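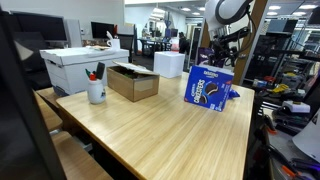 Farina Soft-Touch Two-Finger Gripper

Hi, and welcome to the Farina page! I sell a small range of grippers and wrist parts through Praroswood, and I try every one of them on my own arms before it goes on the site. The Farina is the one I get the most email about, so this page has gotten long. Skip down to "What's in the kit" if you only want the shopping part.

What it is

The Farina is an electric two-finger parallel gripper with padded, slightly springy fingertips. It's made for light stuff — cartons, pouches, bottles, markers, anything you'd pick up with one hand while holding a coffee in the other. It isn't fast and it isn't strong. If you're loading castings into a machine, please buy something else (I'm happy to point you to it).

What I like is how forgiving it is. The pads give a little before the fingers really bite, so if your arm comes in a touch off center the object scoots into place and the grip still closes evenly. With the older hard-finger model, the Doltcombe, the same miss would send a snack box skating across the table.

How I try them out

I don't use foam cubes much. Foam cubes make every gripper look great! I'd rather use groceries and desk junk, so a typical table has something like an Oreo Cakesters box standing on end, an open cardboard box, and a white plastic bottle with markers in it. Tall and light, wide with a flap, narrow and crowded. Between them they find most of the trouble.

The standing snack box is my favorite. It has smooth faces, it's easy to knock over, and the printed front gives the camera plenty to look at. I set it at a bit of an angle to the table edge so the arm has to turn its wrist. I did 200 picks per gripper on boxes like that one in July, same speed, same approach height, fresh pads at the start. The Farina dropped 2. The Doltcombe dropped 14, and most of those were corner grabs where only one finger had a decent hold.

Open boxes are harder. A flap that's folded back and propped up is in the way from one side and hides half of what's inside, and a gripper with a fat body will bump it long before the fingers get down there. The Farina body is slim enough that I can usually come in past the flap from the open side. Usually. With a deep box I still fit the long fingers.

Markers in a bottle are where I'd tell you to lower your hopes. Picking one out is fine if it's leaning away from its neighbors. Two caps touching and you'll often bring up both, or lift one and tip the bottle. I've gotten better results by turning the grip force down to the second-lowest setting and lifting slowly, but it's still the weakest thing this gripper does, and the Doltcombe with its skinny bare fingers beats it there. So if your whole job is pens and test tubes, save your money.

Crinkly bags and wrapped snacks

People ask about these constantly. Small wrapped things go well as long as there's something solid inside for the pads to find. A puffy bag is moodier. Come down on the middle and the air pushes it out of the fingers; grab the crimped seam at the end and it hangs there happily. I've put a seam-grab setting in the sample files so you don't have to work it out from scratch.

Farina or Clidimetti?

The Clidimetti is the three-finger one, and it costs more. It's lovely on mugs, round bottles and fruit, and it centers things by itself. On flat-sided cartons, though, the third finger mostly gets in the way, and it needs more room around whatever you're picking. I keep both on the shelf. If I could only have one for a messy table, I'd take the Farina and buy the long fingers with what I saved.

A word about cables

Please leave slack at the wrist! My first Farina went back on the bench with a tired connector, and it was my own doing, I'd wrapped the cable around the last link so tightly that every big wrist turn tugged on it. Make a loose loop, clamp it at the link, and then run the wrist to both ends of its travel by hand before you power up. If you're adding a wrist camera, give its wire a separate clamp. Bundled together they get stiff.

What's in the kit

Gripper body with short fingers fitted
One spare pair of pads
Mounting plate and screws
Power and signal cable
Two cable clamps
Printed quick-start sheet

Long fingers, the camera bracket and extra pads are sold separately. My pads last almost 14 weeks with daily use before they go shiny and start slipping on coated cardboard. Wiping them with a damp cloth at the end of the day helps a lot — skip the alcohol, it dries them out.

Will it fit my arm?

The mounting plate has the common small-arm bolt circle, plus a blank ring you can drill yourself. Send me the make and model of your arm before you order if you're not sure and I'll check it against the drawing. I answer mail in the morning, usually before 10, and a photo of your wrist flange saves us both a lot of back and forth.

Returns are fine if the pads are still clean. Long fingers are back in stock, short fingers ship with every unit, and the camera bracket is on a short wait while I get the slots cut a little wider.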